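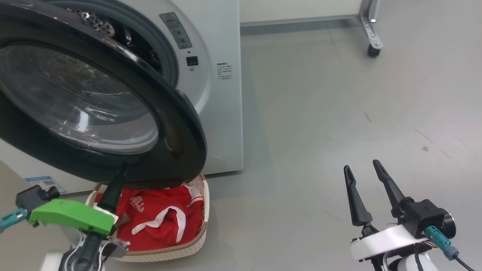 Photo: Consuelo Contreras / Stadham Neighborhood Laundry

Weekend Attendant Wanted — Stadham

We're looking for a friendly, patient person to join us at our little laundry on Arellano Street, starting in January. You'd be greeting folks, folding drop-off orders, making change, and helping first-timers find the right cycle (there are always a few, and they're lovely about it).

No experience needed, we'll happily teach you everything. Shifts are six hours, mornings or afternoons, and you get your own washing done free — comforters too!

Stop in and ask for Consuelo, or drop a short note about yourself through the door at 644 Arellano Street. We'd love to meet you.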